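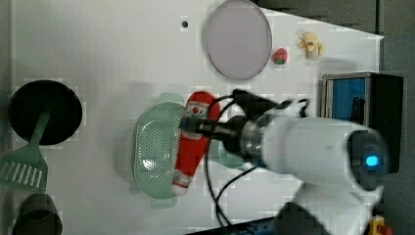 Flerkero Handling Laboratory
Equipment Planning Meeting
Minutes of the meeting held on May 18, 2022

Chair: Macarena Villanueva
Present: representatives of the manipulation group, workshop, purchasing and safety
Apologies: one, from the software group. Written comments were received and are recorded under item 4.

1. Minutes of the previous meeting
Accepted with one correction. Under item 5, "spare wrist" should read "spare wrist cable". The action on the bench power supply is closed. The action on the storage racking is carried forward.

2. Second arm
Purchasing reported two replies to the request for quotations. Gromar offers a new arm with controller and a delivery time of 29 weeks. Pai offers a refurbished unit of the same reach with delivery in six weeks and a shorter warranty. The Pai price does not include commissioning.

The workshop asked whether the refurbished unit would accept the existing tool flange. Pai has stated that it will but has not supplied a drawing. The meeting agreed that no order should be placed until the drawing has been checked against the flange in use.

The chair noted that the Gromar lead time would bring delivery close to the December shutdown and that installation would in practice move into the following year. The manipulation group can accept this only if the current cell stays in service throughout.
Decision: Pai preferred, subject to the drawing and a written price for commissioning. Gromar to be asked to hold its quotation for a further 30 days.

3. Gripper fingers and cables
Finger wear was discussed. The group handles both soft and rigid items at the tabletop cell, and the pads are changed when grip on the rigid items falls off. Current stock is two pairs. The supplier's minimum order is ten pairs.
Decision: order ten pairs from the consumables line.

Cable routing at the wrist was raised by safety. The cables need enough slack for full wrist rotation, but a loop that reaches the table can catch on items placed there. The workshop proposed a clip on the forearm and a retractable guide. The guide costs more and adds mass near the wrist. The clip will be tried first.

4. Test items
The present set consists of plush toys and kitchenware, bought piecemeal. The software group commented in writing that replacements have not always matched the originals in colour or size, and that this makes results from different months hard to compare. It asked that every item be bought in duplicate, with the second kept sealed.

Purchasing had no objection but pointed out that toy lines are withdrawn at short notice. The order should be placed in one go.
Decision: allocate 1000 euros for a duplicate set. Deformable items, perforated items and items with long handles to be given priority. The item list to be frozen once the order is delivered.

5. Table surface
The workshop presented two options for the second cell: a white surface as at the first cell, or a matt grey one. The matt surface gives less glare but would make the two cells differ. The meeting preferred matching cells. Fixing holes that are no longer needed are to be plugged.

6. Budget position
The balance on the equipment line is 1051 euros after existing commitments. Item 4 can be met from this. Item 3 is charged to consumables. Item 2 requires capital funding and will be submitted under the Flaltamano programme, for which the form asks for a floor plan, a power estimate and a risk assessment.

7. Actions
Purchasing: obtain flange drawing and commissioning price from Pai; request extension from Gromar.
Workshop: check drawing; fit forearm clip; quote for white surface.
Manipulation group: item list for duplicate order.
Safety: risk assessment for two arms working in one room.
M. Villanueva: Flaltamano form.

8. Any other business
The label printer is out of tape. Purchasing to reorder.

Next meeting to be called by the chair when the Pai drawing has been received.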